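Can a robot clean my room yet?

Short answer: no. Longer answer: a little bit of it, slowly, and not the part under the bed.

Robots have been building cars for years. They fly around Mars and weld ships. So why is nobody's robot picking up socks? Good question. Let's go.

Factories are easy (for robots)

In a factory the same part comes down the same belt to the same spot. All day. The robot can do its one move over and over with its eyes shut - lots of them don't even have eyes. If the part is a bit crooked, the line stops and a person fixes it.

Your house isn't like that. Your backpack is on the floor today and on the couch tomorrow. The cat moves. The lights go on and off. Every kitchen has the forks in a different place. For a robot that's a LOT of surprises.

What they can do right now

Vacuuming. Yes, pretty well, if you pick up the Lego first. A robot vacuum is low and round and mostly has to not get stuck.

Mowing grass. Yes, on a fairly flat yard.

Carrying boxes in a warehouse. Yes. Wheels, a flat floor, signs on the ground to follow. Great place to be a robot.

Folding laundry. Sort of. One shirt, many minutes. You'd be faster and you're a kid.

Loading the dishwasher. In labs, sometimes. Glasses are hard. See-through things confuse cameras, and if you squeeze too much, crunch.

Stocking shelves in a store. Being tried. Boxes are OK, bags of chips are not, because bags change shape when you grab them.

Making your bed. Ha.

Try this: be a robot

You need a drawer, two fingers and a blindfold (a scarf is fine). Ask a grown-up which drawer is OK - not the knife one.

Look at the drawer. Put on the blindfold. Now open it using just your thumb and one finger, elbow stiff, no feeling around with your other hand.

Did you miss the handle? Pull sideways so it got stuck? Everybody does. Try it 7 times and see if you get better. You probably will, and quick, becuase your brain is amazing at this. A robot may need thousands of tries.

Why drawers are a big deal

Think how many chores start with a drawer. Put away clothes. Set the table. Find the tape. If a robot can't open one it's stuck at step one.

And a drawer is sneaky. The robot has to find the handle, even if it's the same color as the wood. It has to close its fingers on it, firm but not too firm. Then pull straight back. A drawer only slides one way, so if the arm pulls a little crooked everything jams. And it has to know when to stop! Pull too far and the whole thing lands on the floor, socks and all.

Robot engineer Radwa Kamel told us she'd rather teach a robot to lift something heavy than to open a drawer nicely. "Heavy is just heavy," she said. "A drawer argues with you."

Practice inside a computer

So where do you get thousands of tries? You don't want a real arm yanking a real dresser 3,000 times. Handles come off. Somebody has to keep pushing the drawer shut.

So a lot of practice is done in a simulation. It's like a video game, except the robot is the player. The dresser is made of math, and so is the floor. If it goes wrong, press reset. The computer can change the color of the wood, or the light, or which drawer to open, so the robot doesn't just learn one dresser by heart. 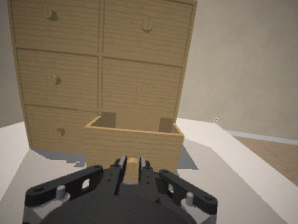 By Dilruba Rathnayake
Posted 4 Jan 2021 | Reading time: 4 minutes

In this computer-made room the gripper has the handle of the bottom right drawer, with a gray pad on each side. The drawer is out and the other five are shut. Nothing to see inside it - no socks in this one.

The tricky bit comes next. A robot that's good in the game can be pretty bad in a real bedroom. Real wood sticks. Real knobs wobble. Engineers call this the "reality gap" and they spend ages trying to make it smaller.

So when?

Nobody knows for sure. Ask 47 robot people and you'll get 47 answers. Robots that do one chore, like the vacuum, will keep getting better. One robot that does all of them is a lot further off.

Until then it's you. Sorry. Start with the socks.

Words to know

Gripper: a robot's hand. Often just two fingers.
Simulation: a pretend world inside a computer.
Reality gap: the diference between the pretend world and the real one.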